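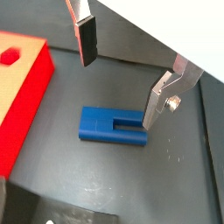 February
By Gordon Beaulieu

Stormwater pit covers: changes to the Damcombe schedule

The revised schedule for pit covers and grates in the Damcombe drainage district takes effect at the end of the month. It replaces the 51 separate cover sizes now on the books with 24, and any cover ordered after the changeover must come from the shorter list.

The old list grew by accretion. Each subdivision brought its own supplier and its own frame, and the frames stayed in the ground after the suppliers closed. Of the 2222 pits in the asset register, 286 have a frame that matches no current catalogue. Crews have been dealing with these by grinding an oversized cover to fit, a practice that removes galvanising from the cut edge and leaves an uneven bearing surface.

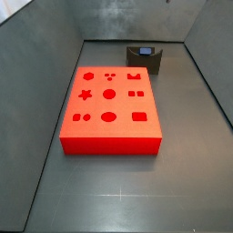
Red block with nine recesses, three by three.

Under the new schedule, a non-matching frame is to be replaced along with its cover. The replacement frame is set on a mortar bed at finished surface level, with a tolerance of 5 mm on roads and 3 mm on footpaths. Packing with timber or broken tile is no longer accepted, including for temporary work.

Load class is now marked on the job sheet as well as on the casting. Thibodeau Street and the lower end of Drosberg Road have been moved up one class following the change to the bus route.

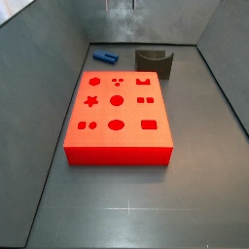

Stock of the discontinued sizes will be held at the Tuvska depot until used. Crews may draw on it for like-for-like replacement only, and the frame number must be entered before the cover leaves the yard. Covers with a rocking fault go back to the depot with the pit number chalked on the underside.

Measurements are to be taken from the inside of the frame seat, in millimetres, on both axes. Readings taken from the old cover will be returned for remeasuring. The updated job sheet is available from the depot counter from 7 am.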